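3.4 Cups, shared kitchens and the decline of shame

Levchenko and Jin asked 87 office workers at Landby how long a used cup may stand on a common table before it becomes somebody else's problem. The median answer was 90 minutes. The median answer for a colleague's cup was four. 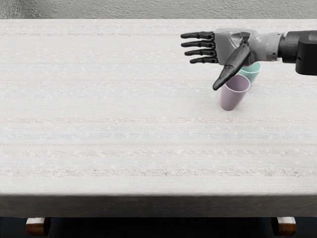
Figure 3. Two plastic cups upright on a white table.

Signs did little. Jalali's polite notice and Pollard's rude one fared equally badly — though the rude one was photographed more often. Respondents who had complained in writing were also the likeliest to admit leaving a cup overnight, a finding we return to in Section 4.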